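Bench notebook, January, started 7:40 a.m.
Adhesive aging, Nolham panels, second round

Picking this up from the last page because I don't trust what I wrote there. I put down that the Edet glue "holds up fine after heat." Reading it again, I can't say what I meant by fine. Fine compared with what? The panels that sat on the shelf all month were never pulled on the same day as the heated ones, and the room was a good deal colder when we did the shelf set. So that line is struck out and I'm starting over.

What Flastlow claims on the sheet: full strength after 30 hours at room temperature, no loss after heat cycling. The sheet doesn't give the thickness of the glue line, the surface prep or the pull speed. I wrote to ask and got the same sheet back as an attachment.

Setup for this round. 30 coupons, all cut from the same Nolham panel. Half go in the oven, half stay on the shelf, so 15 and 15. Coupons were shuffled before marking, because last time I took the heated ones from one end of the panel and the shelf ones from the other. Marks go on the back in pencil. Ink ran last time under the solvent wipe and two coupons had to be thrown out.

Prep: scuff with the gray pad, wipe, wait ten minutes, wipe again, glue. Spacer wire in every joint. Weights on until the next morning. Same person does all of them (me), for what that's worth.

9:15 – oven is reading high again. The dial says one thing and the loose thermometer says another, and I believe the thermometer. Turned it down a notch and left it alone for an hour. It settled, but the back left corner runs warmer, so I'm rotating the tray at every cycle and writing the position next to each coupon. If the corner coupons come out different I want to be able to see it.

10:50 – tray in. First cycle.

While that runs, the old numbers. Average for the heated set last time was 386, shelf set 313, both in the load cell's own units. Everybody liked that because it looked as if heat made the glue stronger. It might. Extra cure from the oven would do that, and so would pulling one set in a cold room. We changed the grips between sets as well, which I only found by reading back through the notebook. Three explanations for one gap, and the summary that went to Givier mentioned only the nice one.

I also don't like that we reported averages without the spread. The lowest heated coupon was below the middle of the shelf set. That never made it into the summary either.

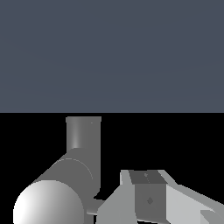 Reece Inskip read the page over lunch and thinks I'm being too hard on the first round. His note, copied in so it doesn't get lost: the grip change shouldn't matter, as every failure was in the glue line and none was at the grip, and if the grips had been slipping we'd have seen it in the curve as a step. He'd rather spend the afternoon on thicker joints.

Fair point on the curves. I went back and looked, and there are no steps in the ones we saved. We only saved the heated ones, though. The shelf set was read off the display and written down by hand, so there's no curve to check. I told him so and he said to pull a few shelf coupons both ways, old grips and new. Costs us four coupons. I've cut six extra from what's left of the panel, which is the end nearest the factory edge, so they may not be the same as the rest. Marked with an X.

2:20 – second cycle in. Tray turned.

Thicker joints can wait until there's a baseline. If the thin ones don't repeat, I don't see what the thick ones would tell us.

To do before pulling anything:
Zero the load cell and hang the known weight, start and end of the session.
Both sets on the same day, alternating, one heated and one shelf.
Let the heated ones come back to room temperature overnight.
Save every curve. Check there's space on the drive first.
Write down how each one failed before looking at the number.

Also need to ask Givier whether they still have the first summary in use. If they do, it wants a correction, even a short one. Drafted two lines and left them in the shared folder for Reece to look at.

4:45 – third cycle in, thermometer steady. Fresh can of Edet opened for the X coupons, old one was skinning over at the rim. Wrote the batch code inside the lid of the notebook. It's a different batch from the main set, so that's one more thing to keep separate when they get pulled.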